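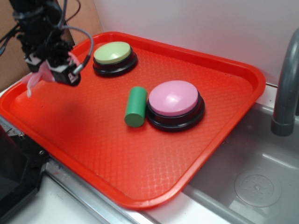
*Figure 8.1. Two push buttons, one green and one pink, on a molded plastic tray.*

# Chapter 8: Fuel Storage on the Jobsite

Most construction equipment runs on diesel, and most of it cannot be driven to a filling station. A contractor must therefore either have fuel brought to each machine or keep a supply on site. This chapter deals with the second case. It covers tank selection, placement, spill containment, and the records a site must keep.

## 8.1 Sizing the Tank

Tank size depends on daily fuel use and on the interval between deliveries. Daily use is found by multiplying the hourly burn rate of each machine by its working hours and adding the results. The total is then multiplied by the number of working days between deliveries, and a reserve is added.

Consider the Mundside road-widening project, which is used throughout Part Two. The grading crew burned 250 gallons per day in April, and the supplier, Medon, delivered every 3 working days. The base requirement was 750 gallons. A reserve of 20 percent, or 150 gallons, brought the total to 900 gallons.

The reserve covers late deliveries and overtime. It does not cover a change in the equipment list. When a large machine is added, the calculation must be repeated.

Rated capacity and usable capacity are different quantities. Space must be left at the top of the tank for expansion, and fuel below the pickup tube cannot be drawn. The tank chosen must provide the required volume after both amounts are subtracted.

## 8.2 Single-Wall and Double-Wall Tanks

A single-wall tank has one steel shell and must stand inside a separate basin, or dike, that can hold a leak. A double-wall tank has a second shell around the first — the space between them is monitored for fuel. Double-wall tanks cost more to rent but take up less ground and do not need to be pumped out after rain.

Local fire codes may limit the choice. The permit should be checked before a tank is ordered.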